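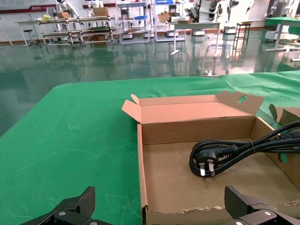

Slide 1: power cord in an open cardboard box

Hi everyone, and thanks to Kenza Belhaj for getting me the 5 pm slot!

I want to talk about file units, which I love far more than is healthy. Clollia saves a part as plain numbers, so a bracket drawn in inches can open in Prelenik as millimetres (tiny bracket, big surprise).

Slide 2. Osamu Hoshino's test at Grindham. He checked 2,341 shared models and 1,518 had no units written down anywhere. Pause here, let people groan.

Slide 3. Live demo - open the hinge, scale by 25.4, measure the pin hole. Colour the bad edges red.

Slide 4. The six checks before you export. Read them out slowly, people like to copy them down.

Questions, then hand over to the Ebihara team.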